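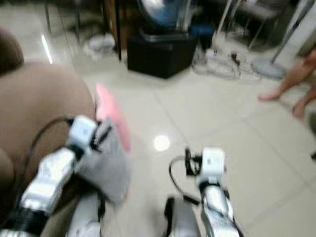 Mid-task, left gripper on the gray cloth, right gripper waiting its turn.

Teaching a two-armed robot to pick up cloth by remote control

Cloth is where a lot of people start, on the theory that it is soft and nothing will break. The theory is fine as far as it goes. A dropped towel survives. It also lands in a shape it has never had before and will never have again, and your robot has to be shown what to do about it.

What follows is the routine we use at Hataten for recording household cloth tasks. Pick something up off the floor or the sofa, carry it, put it down where it belongs. It assumes you already have a robot with two arms and a camera at the head, a pair of leader arms or hand controllers that move them, and software that records everything with a start and stop button. If you can make the robot wave at you, you're ready.

Before you switch anything on

Choose one task and write it in one sentence. "Pick up the cloth from the floor and put it on the sofa" is a task. "Tidy the living room" is a marriage counseling topic. If two people on your team read the sentence and picture different endings, rewrite it.

Decide where the task starts and where it ends. We start every recording with both arms raised and the grippers open, and end with the cloth released and both arms back in the starting pose. The return trip feels like wasted time. Leave it in anyway, or you will train a robot that finishes the job and then stands over it like a waiter expecting a tip.

Look at the floor the way the robot will. Shiny tile throws back every lamp and window, and a bright spot that slides around as the head moves can look a lot like an object. You don't need to get rid of reflections, and if the robot is going to work in real rooms you shouldn't. Just don't record everything at the same hour with the same lights on. Liudmyla Dmytriv once gave us a beautiful set recorded entirely at 4 p.m., and the resulting model was excellent at 4 p.m.

Clutter in the background can stay. Cables in the path of the wheels cannot, and neither can anything that tips over.

Getting comfortable on the controls

Spend your first session recording nothing. Drive the arms around, open and close the grippers, touch the floor gently with the tip of each one. The floor is always a little closer than it looks through the head camera. You want to learn this slowly and not with a cloth in the way.

Then practice these moves until they bore you:

Lower one gripper straight down and stop just above the floor.
Close on a fold of cloth without pressing the tips into the tile.
Lift, pause, and check that the cloth came with you.
Pass the cloth from one gripper to the other.
Let go and back away without dragging it along.

The fourth one will take longer than the rest put together. Bring the receiving gripper in from the side, close it, count one, and only then open the first. Most bad handovers come from opening early because your human hands would have managed it.

Recording the first set

1. Set the head so that the cloth and both grippers will be in view for the whole reach. If you can only see the gripper by leaning your own head sideways, the robot can't see it either. Leaning doesn't help. Everyone leans.

2. Drop the cloth. Don't arrange it. A person arranging cloth "at random" produces the same polite heap every time, so toss it from waist height and accept what you get.

3. Press record, wait a beat, and move.

4. Go for a fold that stands up from the surface. Flat edges are hard to get under with short gripper fingers, and a raised fold gives you something to close on. If there is no raised fold, push the cloth lightly with one gripper to make one. That push is part of the task and worth showing.

5. Keep the idle arm out of the way but not frozen in a strange place. Let it hover open, somewhere you could use it from. If you park it differently each time for no reason, the robot will learn that too, and you will spend an afternoon wondering why it keeps saluting.

6. Move at a steady pace. Fast motion smears the camera image, and a bit of blur during a swing is normal, but you want a clear view at the moment you grip. Slow down for the last few inches and then carry on.

7. If the cloth slips, pick it up again and keep recording. A recovery is worth more than a clean run. Tsion Teshome deletes nothing short of a collision, and her sets train better than anyone's, a fact the rest of us have accepted with varying grace.

8. Stop, label it, reset.

Aim for 5 good ones before you do any more, and watch all of them back. Really watch them. You will find that the first two include a long pause while you remembered which pedal closes the left gripper. Robots copy pauses faithfully.

Changing things on purpose

Once the first few look right, start varying. Change the cloth, its place, the lighting, the side you reach from. Add a second item so the gripper sometimes comes up holding two things, then decide whether that counts as success for your task. Write the answer down. Loïc Courtois and Maxence Maillard disagreed about it for most of October, and both labeled data the whole time.

Change one or two things per batch. If you change everything at once and the results get worse, you've learned that something got worse.

People will walk through. In a home, that's the job, so let a few of those recordings in. Anyone in the room should know the robot is live, keep clear of the arms' reach, and agree to being recorded. Someone other than the operator should have a hand near the stop button whenever the arms are powered.

How many is enough

For a single cloth and a single room, we saw useful behavior at 600 recordings. Our current set for pick up and place stands at 1,293, and it still makes a mess of anything with a fringe. Your number will be different. Train early, watch it fail, and record more of whatever it failed at.

Two operators taking turns will beat one tired one. Your wrists give out before your patience does, and the recordings show it: grips get sloppy, lifts get hurried, and the cloth ends up near the sofa in spirit only. Stop when you catch yourself leaning again.

Charge the controllers before you leave.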